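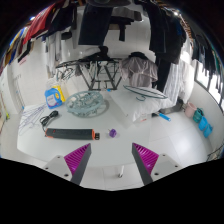 Most reported gains in learned manipulation come from adding demonstrations. The assumption is so common that papers now give the size of the training set before they give the task. I think the field reads its own results wrong on this point, and a small study that Thắng Khổng circulated in December is a good place to start the argument.

The question was narrow. Given a fixed budget of hand-held gripper demonstrations, does it matter whether the clutter on the table is left alone between takes? Khổng's group at Breston collected 2,000 demonstrations of short pick and place tasks in homes and shared utility rooms. They then trained the same policy on two subsets of equal size. In the first, the operator tidied the work surface before each take. In the second, the surface was left as the residents had it, and only the target object was reset.

Each policy was run for 472 trials in rooms absent from the training data. The policy trained on untidied surfaces finished 329 of them. The policy trained on tidied surfaces did worse by a margin well outside the spread between random seeds, and most of its losses came before contact. It approached the wrong object, or stopped above the right one and drifted.

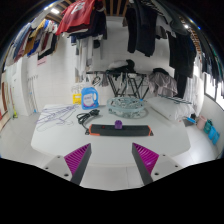 Power strip with a purple cube at its middle, on a table shared with hangers, a detergent jug and a coiled cord.

A table like this is hard in ways a lab bench seldom is. The power strip is long and dark, and its cord is gathered close by. Thin wire hangers overlap, so their outlines are difficult to separate. Large soft shapes hang overhead and take up much of a wide-angle view while having no bearing on the task. A policy has to learn to ignore all of that, and it can only learn this from data in which such things are present and do not matter.

The usual objection is that clutter is a form of noise, and that noise can be added later. The Storen augmentation set does this by pasting cut-out objects into recorded frames. Khổng tested it on the tidied subset. It recovered part of the gap, mainly on small rigid targets, and almost none of it on cords and fabric. I find this unsurprising. A pasted object casts no shadow on its neighbors and never forces the operator to take a different path. The images change but the recorded motion stays that of a person working on a clear table.

That last point deserves more weight than the write-up gives it. The operator's path around an obstacle is part of the label. When the surface is cleared first, the path becomes shorter and straighter, and the policy inherits the habit.

There are limits. Only 2 gripper units were used, both with the same fingers, so nothing can be said about other hardware. The trials were scored by the people who collected the data. Kiiskinen's earlier result, which favored tidy collection, used fixed cameras and a single room, and the two studies may simply be measuring different things. A repeat on the Groltell arm with outside scoring would settle some of this.

Still, the practical advice is cheap to follow. Stop cleaning the table - and report whether you did.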